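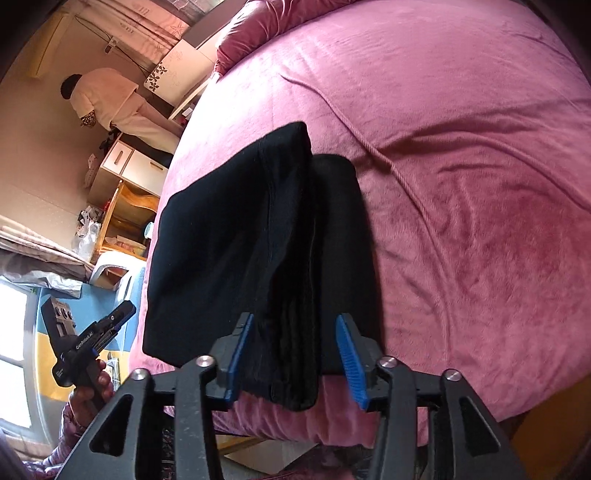

Unit 2: Folding and Sorting Garments on the Bed

Home Care Certificate, Household Skills Module
Prepared by Berenice Varela, Obeidat Training Center

1. Purpose of the unit

Students are expected to prepare, fold and put away a client's clean clothing using the bed as a work surface. Many clients live in homes where no table is large enough for the task, and the bed is often the best surface available. The unit is taught in the practice bedroom and takes two class sessions. Students who miss a session should arrange a make-up time with Kasun Dewan before the October assessment.

2. Preparing the surface

Make the bed before any clothing is brought to it. The top cover should be pulled toward all four corners and smoothed by hand from the center outward. A plush or fleece cover will keep some soft ridges however carefully it is smoothed, and this is acceptable. Move pillows and any spare bedding to the head of the bed. Personal items belonging to the client are left where they are unless the client has agreed that they may be moved.

Dark clothing picks up lint from plush covers. Where the client has a plain cotton sheet to spare, spread it over the cover first. Where there is none, keep a lint brush at hand and brush each dark item once it has been folded.

3. Folding heavy and dark garments

Thick, soft fabrics do not hold a sharp crease and should not be pressed down hard. The method taught in this unit is as follows.

Lay the garment flat, with the waistband or collar toward you. Empty the pockets and place the contents in the dish provided.
Bring one side over the other so that the long seams lie together. On trousers, the outer seam of each leg should match.
Run the flat of the hand along the fold, starting at the waistband.
Check the layers. If the lower layer shows along one side, open the fold and set it again.
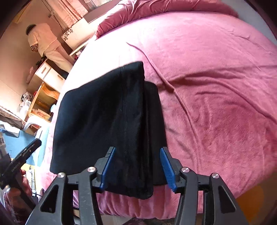

4. Moving a folded garment

A folded garment is most often spoiled between the bed and the drawer. Support it from underneath with both hands, or take hold of all the layers together at the near edge before lifting. Holding the top layer alone will cause the lower one to slide out. Lift only as high as is needed to clear the cover, then carry the garment level.

Black and navy items are stacked separately from light ones. In the practice bedroom the folded stack stays near the front edge of the bed, within easy reach, so that students are not required to lean across the mattress. Leaning and twisting are discussed in the handout on posture – please reread it before the second session.

5. Checking the finished fold

The instructor will look at the outline first. A rough rectangle with slightly rounded corners is satisfactory for knitwear, fleece and other bulky fabric. Loose folds hanging from a corner should be tucked under by hand,

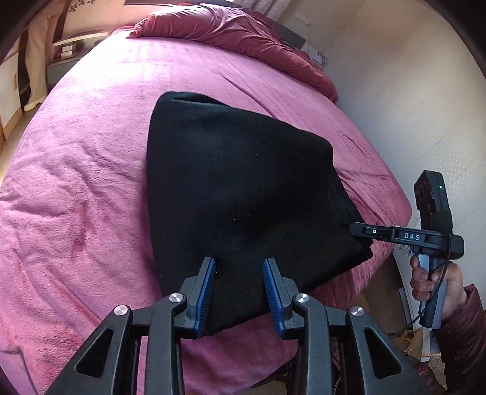 and the item turned once so that the tucked side faces down. Faint creases on the surface are not marked as errors. A garment that opens when it is lifted will be returned to the student and folded again.

Students sometimes spend too long on a single item. Work at an even pace, and set aside any piece that needs mending or a second wash. Such pieces are listed on the Gekolitz form and shown to the client at the end of the visit.

6. Written work

Complete pages 15 and 16 of the workbook before the second session. Describe in your own words how you would fold a heavy garment for a client who wishes to watch and take part. Answers should be handed to Asanka Selvanayagam or left in the tray outside the office.

Questions about the unit may be directed to Berenice Varela after class.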